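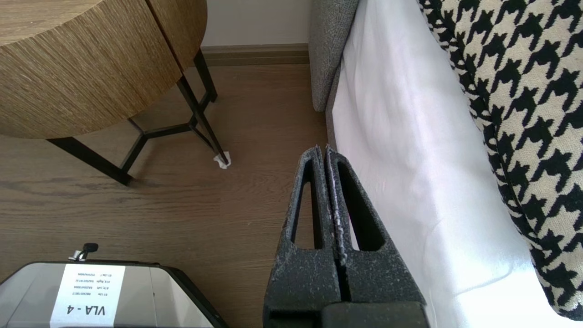

Operators need a working session in 30 minutes, according to Thomas Zanetti, and a teaching tool that takes a day to set up goes unused. Nunero's answer is Kalter 2, available from 1st September. The release records remote-control demonstrations of bedroom tasks and replays them at reduced speed for review. Faulty segments can be re-recorded singly. The library ships with 83 tasks, 13 of them two-handed. Existing Kalter licenses upgrade free of charge.

Press contact: Benedetta Marchetti, Nunero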